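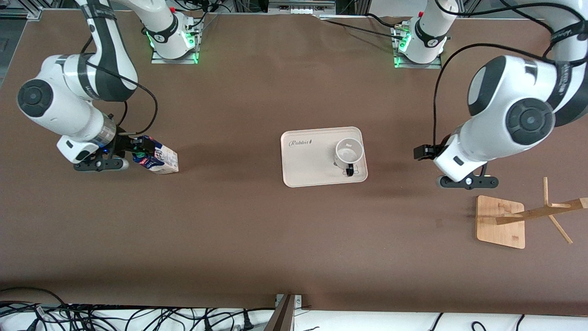 One reader of the last edition wrote to say that the first coat had stayed tacky for days, and could the guide please put the part about wiping off the surplus before the part about putting it on. We have moved it. Please read section 6 through to the end before you open the tin.

6. Oiling a table top with Clavmont Hard Oil

Applies to solid and veneered wooden tops. Do not use on laminate, stone, painted surfaces or tops finished with varnish. If you do not know what finish your table has, do the water test in section 3.

What you need

Clavmont Hard Oil, 1 litre tin
Rarken finishing pad, white
Lint-free cotton cloths, at least 6
Abrasive paper, 120 and 180 grit
Vacuum cleaner with a soft brush
Nitrile gloves
A metal bucket of water with a lid

CAUTION: Cloths soaked in oil can heat up and catch fire on their own. Put every used cloth in the bucket of water as soon as you have finished with it. Do not leave cloths folded or in a heap, and do not put them in a household bin while they are dry.

6.1 Surplus oil

Oil that is left standing on the surface does not harden properly. It goes sticky and collects dust. After each coat the top should look even, with no shiny patches, and a clean cloth drawn across it should come away almost dry.

6.2 Preparing the top

1. Clear the table and wash it with Erkow soap, diluted as shown on the bottle. Leave it to dry overnight.
2. Sand with 120 grit, following the grain. Light scuffs will come out at this stage. Deep scratches may need filling (see section 5).
3. Sand again with 180 grit. Do not go finer than this or the wood will take up too little oil.
4. Vacuum the top, then the edges and the underside of the rim.
5. Wipe with a dry cloth. Do not use a tack cloth.

Note: On veneer, leave out step 2 and sand by hand only. The veneer on Lozano tables is thin and a machine will go through it at the corners.

6.3 First coat

1. Open the windows. The room should be between 15 and 25 degrees.
2. Stir the oil with a flat stick until nothing is left at the bottom of the tin. Do not shake it.
3. Pour a small amount on to the top and spread it with the white pad, working along the grain. Finish one section before you start the next.
4. Wait 11 minutes. If dry patches show, add a little oil to those only.
5. Wipe off all surplus with clean cloths, changing them often. Go over the edges last – oil runs down and gathers there.
6. Leave for 9 hours. Keep pets and children out of the room.

6.4 Second coat

1. Feel the surface. If it is rough, rub it lightly with a clean white pad and vacuum again.
2. Repeat steps 2 to 5 of 6.3, using half as much oil.
3. Leave overnight.

Note: If the top is still tacky the next day, put a few drops of fresh oil on a pad, rub until the tacky layer softens, then wipe it dry straight away. Do not try to cure it with a heater.

6.5 Using the table again

Light use is possible after one day. Keep water, hot dishes and tablecloths off it for a week. Wash with Erkow soap only, and do not use cream cleaners or steam.

Section 6 revised 8 Jun 2018.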